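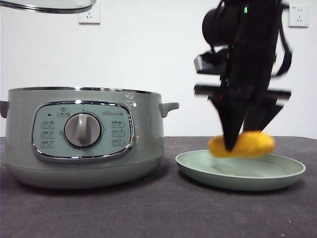
Electric pot and pale green plate on the dark tabletop.

Pluris Heat Wrap -- neck and shoulders

Microwave wheat wrap for stiff necks, tight shoulders, the ache you get from driving all day. Made by Protberg. Cotton cover, whole wheat filling, no scent added. Lavender version is listed separately.

In stock. Ships from our Rundow warehouse, orders in before 2 pm go same day.

What you get
1 wrap, 6 stitched channels so the wheat stays put
1 removable cover, machine washable
Instruction card (please read it)

Colours: grey, navy. Gilbert check is sold out untill March, sorry.

How to use
Take the cover off. Heat the inner flat in the microwave, 2 minutes, with a mug of water beside it. Shake it out, put the cover back on, test it on your wrist first. Too hot? Leave it on the bench a bit. Never heat it folded, never heat it twice in a row -- let it cool right down in between.

Works cold as well. Zip bag, freezer, couple of hours.

Don't sleep on it. Not for babies. If you have diabetes, poor circulation or numb skin, have a chat with your GP or pharmacist before using heat. Same if you're pregnant. It's a comfort product and goes alongside whatever your physio has you doing, it won't replace that. Pain that hangs around or gets worse, get it looked at.

Care
Cover: cold wash, line dry. Inner: do not wash, do not get wet. Spot clean with a barely damp cloth and air it properly. If it smells burnt, bin it.

Sizing
One size. The ends reach the collarbone on most adults. Taller customers tend to like the long version, which has 9 channels and is heavier -- takes longer to heat too, see its own card for times.

Wholesale
Massage clinics and gyms, cartons only. Email Villads Lauritsen through the contact page and put your ABN in the message. Quote item 196 so it goes to the right inbox.

Returns
Unused, in the bag, fine. Once its been heated we can't take it back unless it's faulty. Split seam? Send us a photo and we'll post a new one.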